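Cahier de labo - janvier, 10 h

Essai de teinture à la garance, bain n° 5. Laine Siltance mordancée à l'alun, 200 g de fibre sèche, eau du réseau. Hipólito Orellana a pesé les racines, j'ai fait le broyage.

Montée en température lente, palier tenu une heure. Le rouge tire vers la brique, comme sur le lot Flirnumdale. Je soupçonne le calcaire. À refaire avec de l'eau déminéralisée et une pincée de crème de tartre.

Écheveau témoin rangé sous la référence 366. Abdul-Rahman Korletey demande un test de tenue à la lumière avant d'envoyer quoi que ce soit chez Lenz - je lui prépare deux cartes demain matin, moitié cachée, moitié exposée.

Reste à faire : filtrer le bain, garder le marc pour un second passage, recommander de l'alun.

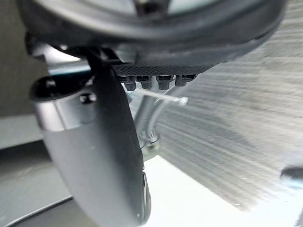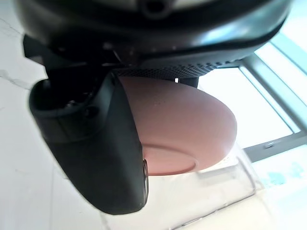
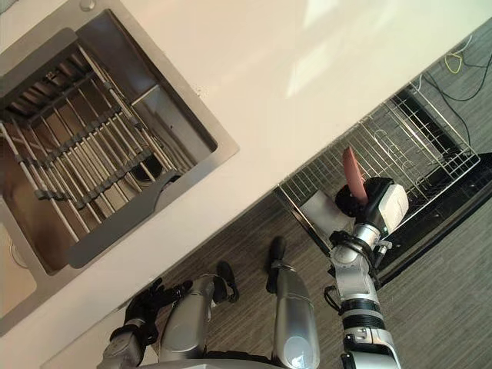
Janvier. Troisième vue : le plan de travail blanc et l'évier inox avec sa grille.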